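Forums > Hobby Manipulation > Data Collection > Cloth and soft stuff on a tray, how many demos?

Started by gatau_bench, Sep 6, 2021

gatau_bench wrote:
OK so I've been meaning to write this up since June. I'm collecting teleop demos for Gatau, my little pick-and-place project, and everything happens on a big red tray next to the sink. Target is 300 episodes per layout before I change anything. The wrist view is what I've been fighting with lately, mostly when I swing the arm too fast over the cloth and the sponge. 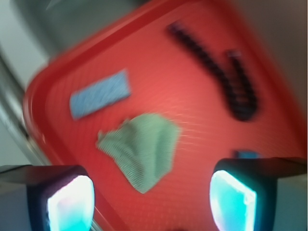
I'm at 1041 episodes total and the policy is great on anything blocky. Soft things, not so much. It goes for the middle of the cloth every single time, even when there's a nice fold sticking up right there to pinch. Do I need more demos, or different demos?

plerbridge_pete wrote:
Different! More of the same will just teach it your habits harder. How are you resetting between episodes? If you drop the cloth in the same spot by hand, it lands in more or less the same heap and the model learns that heap.

gatau_bench wrote:
Guilty, I drop it near the middle and go. I do move the rope and the sponge though. One of last night's layouts, from the side cam:

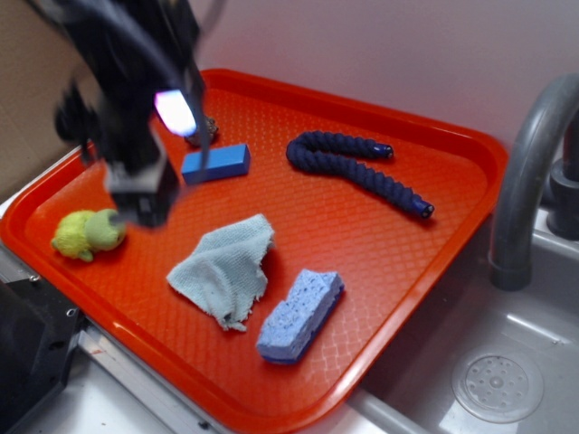

Arm coming in over the far left corner, plush toy side of the tray.

plerbridge_pete wrote:
Yeah, I'd have the cloth starting out all over the place, including right up against the rim. Also slow down. My rule is if I can't tell what I'm reaching for in the wrist video, the episode goes in the bin.

sinkside wrote:
Gonna disagree on binning. I trained on a set of 2866 episodes with plenty of ugly wrist footage left in, and it held up better than my hand-picked set did. When the arm moves at run time you get blur too, so why hide it from the model? Plandow (my logging script, don't laugh at the name) just tags the fast parts and I leave them alone.

plerbridge_pete wrote:
@sinkside how much of that was cloth, though? Blur over a hard block is one thing. Blur over a crumpled rag and you've lost the folds, and the folds are all you've got to go on.

sinkside wrote:
Fair, mine was mostly hard parts. I still wouldn't throw anything out before trying a run both ways. It's one overnight job.

gatau_bench wrote:
I can do both ways, I've got the disk space. What about the side cam? I grab a still of each layout with the arm parked out of the way so I can check I'm not repeating myself, and I've been wondering if those are worth feeding in too or if they're just for me.
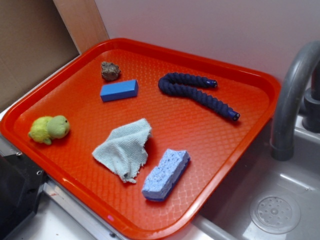 The rope is the other headache, by the way. I keep bending it into the same hook because that's how it wants to sit, and then I go for the bend every time. So probably the same problem as the cloth, now that I type it out.

xenos_fan wrote:
Same problem, yep. I pick the grasp point off a printed list before I start, otherwise my hands just do their favorite thing. Takes nine seconds more per episode and you get used to it. The stills I'd keep for yourself, they don't have any actions attached.

sinkside wrote:
+1 on the list. Put the sponge on it too, end grasps and side grasps.

gatau_bench wrote:
OK, list it is. I'll do a fresh 300 with the cloth starting all over the place, keep the fast ones tagged, and train with and without. Will post both runs in this thread.

plerbridge_pete wrote:
Still say bin them :) but post the numbers.

Contact the moderators | Copyright Plerbridge Forums | Back to top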